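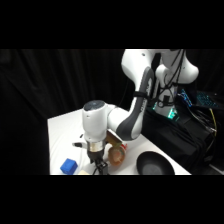

Rent doesn't care whether you had a good month, Samer Smadi likes to say, and the sooner a person gets that into their head the sooner they can stop guessing at prices.

Chapter 9
Costs That Sit Still and Costs That Move

I've taught this chapter more times than any other in the book, and I still look forward to it (my students will tell you I get a little loud). Up to now we've been recording things. Money came in, money went out, we wrote it down in the right column and made the columns agree. Good work, and you'll keep doing it for as long as you run anything. But a set of tidy books can sit on your desk for years without telling you whether to take on one more customer, or whether to stay open through a slow season. For that we need to sort the costs a second way, and the sorting is the whole chapter.

What you'll be able to do by the end of the chapter
Split a list of ordinary business costs into fixed, variable and mixed
Work out the contribution from one sale
Find the break-even point for a business that sells one thing
Spot a "fixed" cost that is about to jump

Words to watch for
fixed cost, variable cost, mixed cost, contribution, break-even point, relevant range

9.1 A dance studio with the lights on

Let's start at Zindance, a one-room studio that we'll keep coming back to. Ghassan Mahasneh runs it. He pays $620 a month for the room, and he pays it in full whether the evening class is packed to the mirrors or he's alone in there practicing turns. The room is a fixed cost. It doesn't change when the number of students changes.

Now, each student who walks in for a class costs him something too. There's a bottle of water, there's the card fee, there's a towel that has to go to the laundry. He has added it up and it comes to $2 a head. No students, no water, no towels. A full class, a whole bag of towels! So the $2 is a variable cost, and what I want you to notice is that the word "variable" describes the total. Per student the figure stays put at $2. The total climbs as people come in.

The fixed cost does the reverse, and students trip on it every single term. The total stays put at $620, but the share of it carried by each student shrinks as the room fills. If one lonely person came all month, that person's share of the rent would be the entire rent. Add a second and the share is cut in half. I had a student once who insisted for two weeks that rent must be variable "because it goes down per person," and I don't blame her, the vocabulary is working against you here. Read "fixed" as "fixed in total" and read "variable" as "variable in total," and write it in the margin if it's your own copy.

Ghassan charges $9 for a drop-in class. Take away the $2 and he has $7 left from each visit. We call that $7 the contribution, and I've always liked the word. It's what each visit contributes toward the rent, and, once the rent has been covered, toward Ghassan's own pocket. It isn't profit yet. People very much want it to be profit (Ghassan did, for his whole first year), and in section 9.3 we'll see how long it takes to turn into some.

9.2 Costs that are a bit of both

Real bills are messier than the ones in section 9.1. Take Gelik, an ice cream counter that Ju-won Yoo opened in December, which I told her was a brave month for it. She leases her freezers for a flat $400 a month. Easy enough, that's fixed. Milk, sugar, fruit, cones and little paper cups go up and down with sales, so those are variable, and again, easy enough.

Then there's the electric bill. Part of it is a service charge that shows up no matter what, and the freezers hum along overnight when there isn't a customer on the street. But on a busy day the batch machine runs for hours and the freezer doors are opened again and again, and the meter goes faster. So where do we put it? Neither column is right on its own. It's a mixed cost, and the trick is to pull it apart into a fixed piece and a variable piece and put each piece where it belongs.

There are several ways to do the pulling apart. The quick one is called the high-low method, where you take your busiest month and your quietest month and compare the two bills. It's crude. I use it all the time anyway, mostly on the backs of envelopes, and you'll practice it with Ju-won's bills in section 9.4. The more careful one uses every month you have and fits a line through them. We'll get there too, but I'd like you to be comfortable with the envelope before we bring out the spreadsheet.

Wages deserve a word here. Newer owners tend to drop all wages in the variable column, on the grounds that people can be sent home. Well, can they? Hadi Kassab at the Moussa bakery has a baker who comes in before dawn, and she's paid for her shift whether the shelves are bare by noon or still full at closing. Her pay is fixed for as long as she's on the schedule. The student who helps box holiday orders, and gets paid by the box, is a different story. Same bakery, same payroll, two different kinds of cost. You have to look at how the person is paid before you pick a column, and you won't find the answer in the name of the account.

9.3 How long is "fixed"?

I said Ghassan's rent doesn't change. For how long? Until the lease is up, sure. But there's another limit, and it comes from size. His room holds only so many dancers. If Zindance becomes wildly popular he'll need a second room, and on the day he signs for it his fixed cost leaps up all at once. It doesn't creep, it jumps. The stretch of activity over which a fixed cost stays still is called the relevant range, and every calculation in this chapter is good only inside it.

Hadi found this out with ovens. One oven handled everything the bakery sold, and for a long while each extra tray was almost pure contribution. Then the orders outgrew the oven. The second one came with its own payments, its own gas line and (he still brings this up) a wall that had to be moved. Sales were higher than ever that season and he took home less. Nothing had gone wrong with the bread. He had stepped outside his range, and the arithmetic he'd been trusting belonged to the smaller bakery.

So, back to the studio. Inside his range, Ghassan needs enough $7 contributions to cover $620 of rent. Try the division yourself before you turn the page. It won't come out even, and you'll have to decide what to do with the piece left over. Remember that you can't sell part of a visit! Whatever whole number you land on is his break-even point for the month, and every visit after it is worth the full $7 to him.

When I first wrote this section I left out Ghassan's own pay, and Munther Abu Hammour, reading the draft, put a big question mark next to it. He was right to. An owner who breaks even on rent alone has worked the month for free. Whether the owner's pay belongs in the fixed costs is something accountants argue about with real heat, and the answer changes with the legal form of the business, which we took up back in the early chapters. In this book I put it in as soon as the owner draws a regular amount. You'll see both versions in section 9.5, side by side, and the gap between them is bigger than most people expect.

Before you read on

Get hold of a list of costs for some small business you know. Your aunt's salon would do, or the place you work on weekends, or a lemonade stand if that's what you've got. Write each cost on its own line and leave room for three columns beside it. Don't fill in the columns yet. Keep the page with you as you go through section 9.4, pencil in a guess when you feel ready, and expect to change your mind on a few of them, the phone bill especially.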